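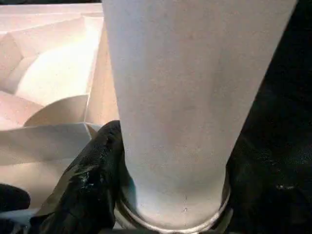 February 19, 2022 | By Marion Menzies
Print | E-mail

I keep all my town council papers at the kitchen table, so I've picked up a few tricks! Wurwood posts its meeting packet as one giant file (the July one ran 610 pages), and I only print the agenda and the budget summary. Punch 3 holes, pop it in a binder, done. Sticky tabs on anything you want to speak about – mine are yellow for zoning.

Letters to the mayor go in a folder on the fridge, with the date I mailed them in pencil. Old packets get shredded for the compost, minus the glossy covers.

Contact us | © 2022 Grernberg Home Notes | Back to top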